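Wicker

Wicker is a way of making things by weaving bendable plant material over a stiffer frame. Also the name for the finished goods – baskets, chairs, cradles, trunks. Not a material in itself, though shops often use the word that way. Rattan, willow, reed and bamboo are the usual materials. Paper twist and plastic strands are also used, and are still called wicker.

Materials

Willow is the standard in cooler climates. Rods are cut in winter after leaf fall, sorted by length, then bundled. Sold three main ways: brown (bark left on), white (bark stripped in spring) and buff (boiled before stripping, which stains the rod a tan color). Rattan is a climbing palm from Southeast Asia. The core is solid, unlike bamboo, so it can be split or drawn down to thin lengths without falling apart. The outer skin is peeled off for chair caning, the core sold as reed.

Dried rods have to be soaked before use. Brown willow takes days, white a few hours at most. Left too long they go slimy and the surface marks easily.

Technique

Most pieces start at the base. Stakes are the uprights, weavers are the strands that go around them. Common weaves:

Randing – a single weaver passed in front of one stake and behind the next.
Pairing – two weavers crossed between stakes. Often used to open out a round base.
Waling – three or more weavers worked together. Makes a strong band, used where the base turns up into the sides and again under the rim.
Slewing – randing with several rods at once. Quick, uses up thin stuff.

The border is made by bending the stakes down and tucking them into each other. Handles go in last. Square and rectangular work is harder than round, the corners need thicker posts and the base is usually made in a screw block, a simple wooden clamp that holds the sticks upright.

Regional work

The Stunlow district was known for potato baskets and had around 200 working makers at its peak. Liette Charbonneau's survey of the trade lists 30 local border patterns, 4 of them not recorded anywhere else. Most workshops closed when wire and then plastic crates took over. A Saturday class still runs there under Aravind Nambiar, mainly round shoppers and log baskets.

Uses

Storage, laundry, bread proofing, garden furniture, hampers, balloon baskets. Small rectangular baskets are common in homes, for toys, mail and so on.

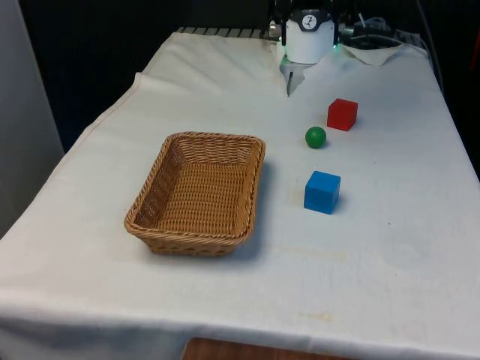

Rectangular woven wicker basket on a white cloth, with toy cubes and a ball.

Care

Dust with a soft brush. Wicker kept next to a heater drys out and cracks, and natural types should not be left outside over winter. A light misting helps brittle willow. Mold can be wiped off with diluted vinegar, then the piece should be dried in moving air, out of the sun. Broken weavers can be cut back to the nearest stake and a new length laid in beside teh old one.

See also

Caning
Coiled basketry
Osier
Rush seating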